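In Defense of the Folded Cloth

2020-08-16

A few weeks ago I read a piece in one of those home magazines, the kind with a bowl of lemons on every page, in which the writer announced that she had given up folding. Her towels, napkins and dishcloths all go straight from the dryer into a deep basket, and whoever needs one reaches in and pulls. She figured she had won back 41 hours a year, and she sounded so happy about it that for an afternoon I was nearly persuaded. Then I went and opened my linen drawer, looked at it for a while, and found that I disagreed with her more than I have disagreed with anything in print since April.

I should say that I am not a tidy person by nature. My desk is a disgrace and there is a chair in my bedroom that hasn't been sat on since we moved to Stolley. But I grew up in a house where the wash was folded the day it was dried, on the big bed, with the window open, and I suppose some of that got into me along with the smell of the starch. We had one cloth, a blue one, bought at the Gauthier department store before I was born, and it was the one I learned on. Corner to corner, smooth it with the side of your hand, corner to corner again. It had gone soft as an old shirt by then and would lie down for anybody, even a child of six with jam on her wrists.

The argument against folding always comes down to time, and I think the arithmetic is a little crooked. It takes me no time worth mentioning to fold a small square cloth. What takes time is the pile, the great heap of everything, left for days until it has become a chore with a name. The magazine writer wasn't tired of folding, I suspect. She was tired of the heap, and I can't blame her for that, having made plenty of heaps myself (and slept beside one for most of a winter).

And there is so much to be said for doing it on a bed! A kitchen counter is too narrow and always has a crumb on it somewhere, and an ironing board makes the whole business feel like a punishment. A bed gives you room to spread the thing out, pull the corners until the creases run where you want them, and see what you've got. A blue cloth on a cream sheet is also, to my eye, one of the nicer sights a plain bedroom has to offer.
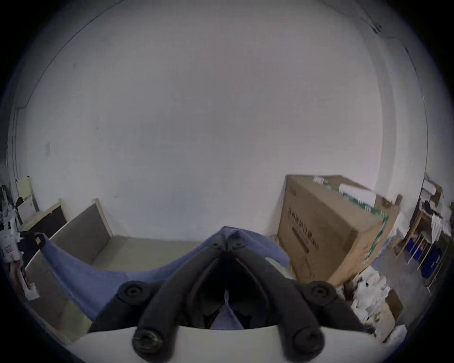
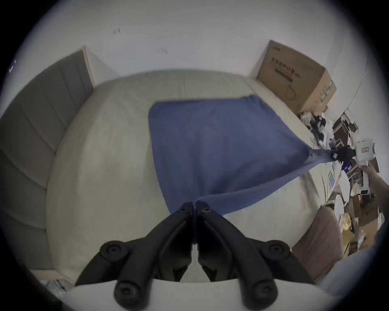 My grandmother would have added that two people make a better job of it than one, and she was right about that as she was about pie crust. You each take a corner and lean back a little, and the cloth goes tight between you, and if one of you lets go too early you both laugh. I have had some of the best talks of my life over a sheet. There is something about having your hands full and your eyes on the hem that lets a person say what they've been meaning to say since supper. I learned about one engagement and one layoff that way, and I don't believe I'd have heard either so soon across a table.

Now, I know there are products for this. Flerkano sells a folding board, a hinged plastic affair, and my sister gave me one in 2000 with the best intentions. I used it 3 times. It makes a very exact rectangle, and if you run a shop that may be just the thing, but it wants the cloth laid down square before you begin, and by the time I have laid a cloth down square I am most of the way to having it folded. It lives under the bed now with the spare blanket.

What I would ask of the basket people is fairly modest. Keep your basket for the rags and the gym socks, with my blessing. But take the few things you like, the napkins you bring out for company or the hand towel from that trip to Ciletti, and fold those, on the bed, in daylight, before they've had a chance to join anything larger. Do it for 2 weeks. Don't worry about thirds or halves or which way the edge should face in the drawer, as there are whole families who have stopped speaking over less.

I did mine this morning, with the radio going, and the blue one was last. It's thin in the middle now and one corner has never come back square from the time it went through with a zipper. I folded it with that corner on the inside, the way my mother used to do, and put it on top of the stack where I'd be sure to reach for it first.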